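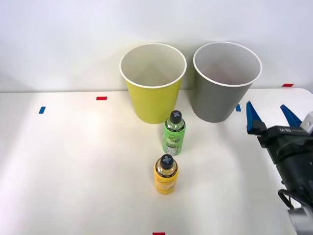

Does a second rinse really get detergent out of towels?
Posted in Laundry and Cleaning

Kirstin Imrie
My towels have gone stiff and a bit waxy, and the forum wisdom is to run an extra rinse every time. I've been doing it for 3 weeks and can't feel any difference. The washer is a Calbridge front loader, the water here is hard, and I use the full cap of liquid because the bottle says to. Is the extra rinse doing anything, or am I just paying for more water?

Ariel Catacutan
I'd doubt the cap before I doubted the rinse. The people who print the lines on it also sell the refills. Try this: wash one towel with no detergent at all, warm, and stop it halfway. If you see suds, you've got leftover soap – if you don't, it's probably minerals, and rinsing in the same hard water won't shift those. I went down to 2 tablespoons a load in October and mine got softer, though I also quit fabric softener that month, so I can't swear which did it.

jultberg22
just use vinegar, works every time

Ariel Catacutan
Works on what, though? It can loosen some mineral scale, but it won't do much about softener wax, and some washer manuals warn against it because of the rubber seals. Check yours before pouring anything in.

Kirstin Imrie
Tried the no-detergent wash. Hardly any suds, so I guess it's the water. Not convinced I want to spend 113 dollars on the Abella softening filter my neighbor keeps pushing. Going to halve the dose first and see.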